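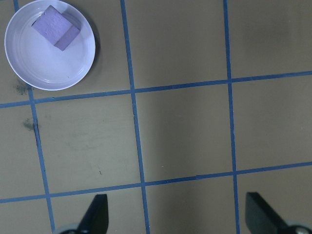 Blue tape on a tabletop.

Tituletti Reader's Journal: a skeptical review

Filed under: Bookish Stuff, Reviews
Posted 1 May 2026

I have been blogging about books long enough to own a drawer of abandoned reading journals, and I bought every one of them believing it would fix me. So when the Tituletti started popping up on every young adult blog I follow, always with the same glowing adjectives, I rolled my eyes and then I ordered one. With my own money, for the record. I asked for a review copy and never heard back.

The Tituletti is a hardcover journal with printed templates for logging what you read. Mine is the "Bullard" edition, the dark green one. There's also a "Vlachopoulos" edition with a cloth cover that costs more and, going by the product page, has the same pages inside. Both say they hold 500 books. Keep that number in mind.

What's inside

The 500 comes from the index at the back, where every book gets one line: title, author, month finished. The full review templates are a different matter. There are far fewer of them, and once they're used up you are writing in the notes section like the rest of us do in a dollar-store notebook. I read a lot of fantasy series and I want room to complain about book two. One line does not give me that.

The full template takes up a single page. You get a header, a star rating, a box for favorite quotes, a box for characters, a "mood wheel" with 14 slices to color in, and then whatever space is left for your thoughts. I measured that last part with my handwriting and it comes to a short paragraph. The mood wheel is bigger.

I don't get the mood wheel. Bloggers rave about it and I tried, I did, but after 3 books I was coloring in "tense" and "hopeful" every single time. Most YA fantasy is tense and hopeful. By the time I started on contemporaries I had quit bothering.

Paper and binding

The paper is fine. Gel pen dries quickly enough and doesn't show on the other side. Highlighter does, a little. Brush markers went straight through onto the next review, so if you like to decorate, test a back page first.

The journal lies flat in the middle but fights you for the opening pages. I had to hold it down with my elbow while I copied out a quote, which got old fast. The ribbon was fraying at the end when I'd had it only a few weeks. I knotted it. The elastic closure is good and tight, no complaints there.

The app

Every copy comes with a code for Ramotent, a companion app that is meant to scan your handwritten pages and turn them into draft blog posts. This was the part I wanted to work, as I write my notes by hand and then type everything up again like it's homework.

It read my title lines correctly most of the time. The review text came out as soup. Names from fantasy novels were hopeless (fair enough, I can't spell them either) but it also mangled plain words in my neatest printing. Cleaning up one page took longer than typing it would have. The code covers 2 months and then it wants a subscription. I let it lapse.

What I did like

The "to be released" calendar is useful. It gives you a spread for each month with space for release dates, blog tour stops and cover reveals, and I've already filled in most of July. My tour dates used to live on sticky notes and in three different email threads. I'd buy the calendar by itself if they sold it separately – they don't, I checked.

The lending log is handy too. I now have written proof of who has my hardcovers, and two of them are on notice.

Should you get it?

If you read a handful of books a month and enjoy coloring things in, you'll probably like this more than I did. If you write long reviews, skip it and get a plain dotted notebook and a ruler. I would not pay extra for the cloth cover, and I would not count the app as part of the price at all.

I'm keeping mine for the calendar. The review pages are staying mostly blank, and I've gone back to the spiral notebook with the coffee ring on it.

Rating: 2 stars out of 5

Have you tried the Tituletti, or is there another journal you swear by? Leave me a comment, especially if you've found one with room to rant.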